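Varkton Minja Linen Press, Tabletop Model

Product overview

The Minja is a tabletop steam press for small inns, nursing homes, school boarding houses and laundry rooms that finish their own flat linen. It is supplied by Varkton and replaces the earlier Bralton press, which is no longer available to order. Parts for the Bralton remain in stock and may be requested through the service desk in Cullutden.

The press closes with a single front handle and locks at two pressure settings. The lower setting is intended for cotton blends, printed cloth and pillowcases with trim. The higher setting is intended for plain cotton sheets, table linen and aprons. The operator selects the setting before closing the press and should not change it while the plate is down.

Specifications

Model: Minja, tabletop
Rated power: 2000 watts
Pressure settings: 2
Plate width: 26 inches
Automatic shutoff: after 10 minutes without use
Water supply: removable tank, filled by hand
Finish: white or gray

Installation

The press must stand on a level surface able to bear its full weight, with clear space behind it for the steam vent. It should be connected to its own grounded outlet. Extension cords are not permitted. Customers replacing a Bralton should note that the vent on the Minja is at the rear and not at the side, and that an existing wall shelf may need to be raised.

Preparing linen

Items should be sorted by fabric and shaken out before pressing. Zippers, metal buttons and pins must be kept clear of the plate. Large items are best folded once lengthwise and fed through in sections, with the hem placed toward the operator. Pressed linen should be left to cool before it is stacked, as warm cloth creases easily under its own weight.

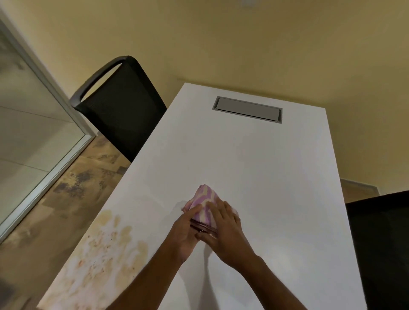 Caroline Makokha
Product Manager, Linen Care

Final folding is carried out by hand on a separate table. Varkton recommends a smooth surface at hip height, wide enough to take a sheet folded in half. Patterned and plain items may be folded in the same way, but should be stored on separate shelves if they belong to different departments.

Care and cleaning

Empty the water tank at the end of each working day. Wipe the plate with a soft, damp cloth once it is fully cold. Abrasive pads and bleach will damage the coating and are excluded from the warranty. In areas with hard water, the tank should be descaled monthly with the powder supplied. The padded cover is held by a drawstring and can be washed by machine; it must be completely dry before it is refitted.

Accessories

Replacement padded cover
Spare water tank
Descaling powder
Wheeled stand with lower shelf
Sleeve board, clip-on

The wheeled stand is delivered flat and is assembled with the wrench provided. It is not suitable for the Bralton.

Warranty and service

The Minja is covered against faults in parts and workmanship for 2 years from delivery. Covers, drawstrings and other items subject to normal wear are not included. Service requests should state the serial number, found on the underside of the base, and the pressure setting in use when the fault appeared.

Orders and quotations: Erasto Muriithi, Institutional Sales
Parts and repairs: Bianka Jakab, Service Desk, Cullutden

Orders for the gray finish placed in July will be shipped with the next scheduled delivery.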